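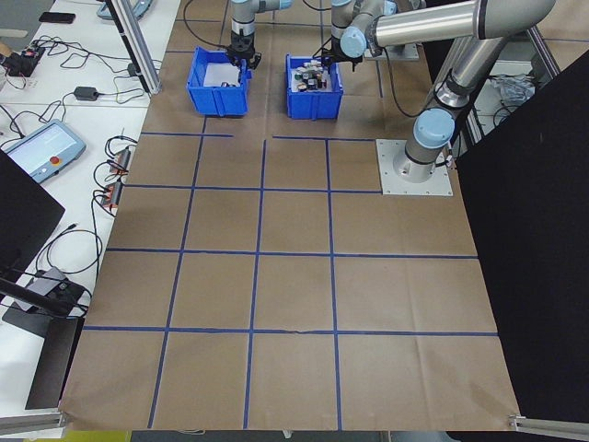

Zenden Two-Arm Small Parts Sorting Station

Sold and serviced by Plasero. Page updated Fri 20 May.

Most pages for this sort of equipment start with a promise about labor. We sell the Zenden and we would like to keep selling it, so we will start with what it does on an ordinary shift. It picks small parts out of one open bin and puts them somewhere else. It does this at a steady pace that a practiced person at a bench will beat for the first hour of the morning and probably not for the last.

Both arms work over one table, each with a two-finger gripper. You teach positions from the pendant, which has its own emergency stop. If your people have used a pendant before, allow two days before they stop calling us. If they haven't, allow longer, and don't believe a vendor who says otherwise.

What it handles

Terminal blocks, connectors, capacitors, caps, small bottles. Rigid things with two sides you can pinch. Bags, loose wire and anything oily are a bad fit, and we turn down orders where that is most of the work.

Bins matter more than buyers expect. The open plastic kind with a low front is fine. Deep totes are not, as the fingers run out of reach before the tote runs out of parts, and then somebody has to walk over and shake it. 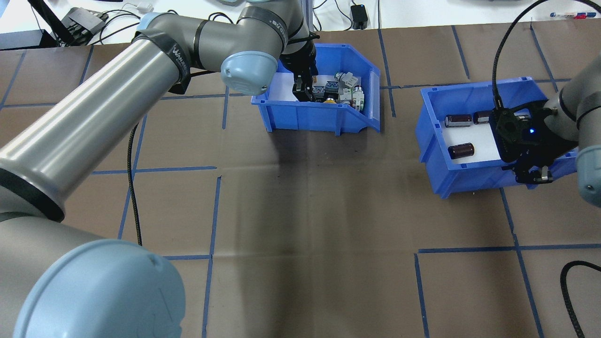
Mixed parts are slower than a bin of one kind. When blocks and connectors lie on top of each other the gripper may need a second try, and sometimes it takes hold of the wrong one. Ask any supplier, us included, for a figure with your own parts in a full bin and again in a nearly empty one. The two figures will differ, and the lower one is the one to plan with.

What changes for the people at the bench

The sales line is that staff are "freed up for higher-value tasks." We have heard it in a lot of meetings and rarely heard the tasks named. At Hamach, where a station went in last December, the sorting bench lost its sorting and gained filling bins, clearing stuck picks and checking the output. Some of the staff like it better. Their wrists hurt less. Others miss having a job where they could talk to the person next to them, and one shift asked for the old bench back on short-run days. They got it, and the short runs go out faster that way.

So before you sign, decide who fills the bins and who answers when an arm stops. Decide whether that person is paid for the extra training. If the answer is "whoever is nearby," the station will spend a good part of the week standing still – we have seen that too.

Station details

Order number: 2243
Arms: 2, each on its own base plate
Grippers: two-finger, one per arm
Spare finger set: 462
Teaching: by hand pendant
Bins: not supplied

Finger pads wear. Kováčik makes a replacement pad that fits, costs less than ours and lasts a little less long. Using it does not affect your service contract.

Trial period

We lend the station for 38 days with your parts, on your floor, run by your staff. Installation is charged and is not refunded if you send it back. Please let the people who will work beside it fill in the trial sheet themselves. Sheets filled in by the office tend to come out cheerful – and then we get the phone calls.

Not included: floor work, guarding, risk assessment, and cable covers for the table. Order the cable covers.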